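Forncombe Bin Kit

The Forncombe Bin Kit is a training and evaluation set for robotic bin picking, sold by the equipment maker Forncombe. It consists of a sheet-metal bin with sloped walls, a supply of wooden blocks, and a software license for Vaketti, a grasp-planning package. The robot, gripper and sensor are supplied by the customer. The kit is used mainly in technical colleges and by integrators who want to compare grasping software before buying a full cell.

History

The kit was designed by Sarmīte Uibo, an engineer at Forncombe, as a replacement for the plastic tote used in the company's earlier courses. The tote flexed when a gripper touched its side, and the calibration drifted during long runs. The metal bin went on sale in February with 2 trim levels. The larger one, named Donholm, adds a second set of blocks and a printed course book by Orathai Sukprasert.

Design

The walls slope inward so that a part dropped against the side tends to slide toward the floor. The bin has no mounting holes and is held to a bench with ordinary bar clamps. Forncombe recommends 4 clamps for arms that work at close range. The blocks are plain rectangles in contrasting colors, which allows sorting tasks to be set up without extra parts.

Evaluation

The reseller Sakalauskas published a trial of 181 pick cycles run on the standard kit. Its report praised the stiffness of the bin but criticized the manual, which gives only 70 words to sensor placement. It also noted that blocks close to a wall took more planning time - a result Forncombe attributes to the default clearance setting in Vaketti.

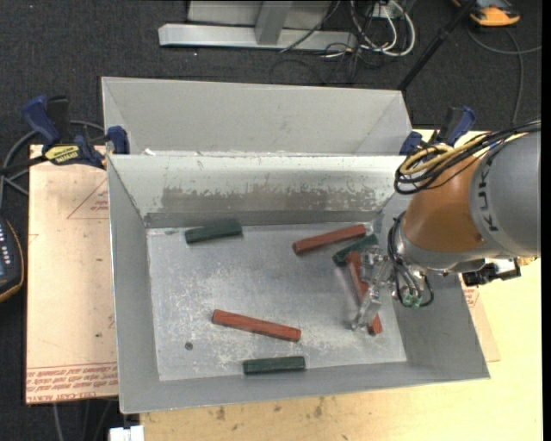
Installation requires a flat bench within reach of the robot and a calibration run after the bin is fixed. The software does not depend on a particular make of arm. In a bench setup with an orange and silver KUKA arm, blue quick-grip clamps hold the bin to the tabletop, and the thin-fingered gripper reaches in over a reddish-brown block among others in the same color and dark green. Calibration must be repeated if the clamps are loosened or the sensor is moved.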